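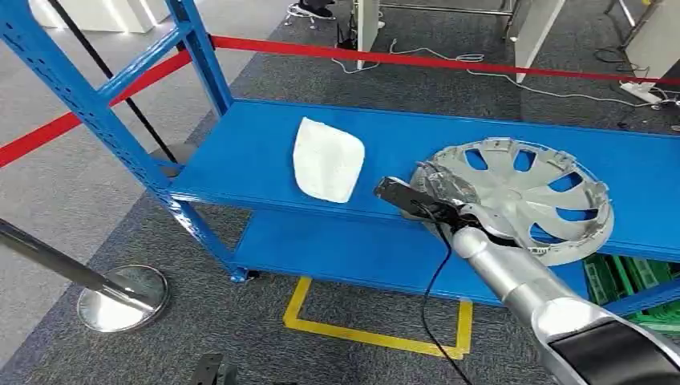 Bullivach arm, shared workshop, November

I have been doubtful about the arm Hendrik Dijkstra and Griet De Smet are building at the Tollton workshop ever since they said it would sort car parts by itself. Sorting car parts is a job I can do with two hands and the radio on. Still, I said I'd keep a page on it, so I went in one afternoon and asked the usual annoying questions. The parts that matter are the fingers. They are flat and parallel, and a hubcap rim is curved, so all the holding happens over a very small patch of plastic. Hendrik says that's enough. The silver cap they're using is already scuffed and chipped at the rim, so at least a bad grip won't spoil a good part. I'd want to see it done with one somebody still wanted on their car.

Griet's answer to most of my complaints is the white pad on the shelf. It's soft, and a soft surface forgives a lot. A real parts bin doesn't have one.

I also don't love the cable hanging off the wrist and down over the front of the shelf. Godelieve Van Hecke wants it clipped along the forearm before anyone tries faster moves, and I'm with her.

The target is 3,000 pick-ups without a person stepping in. I asked what counts as stepping in and got two different answers. Until they settle on one, I'm not writing any number down here.

Next on the list: new finger pads, then the cable. More when there's something to show.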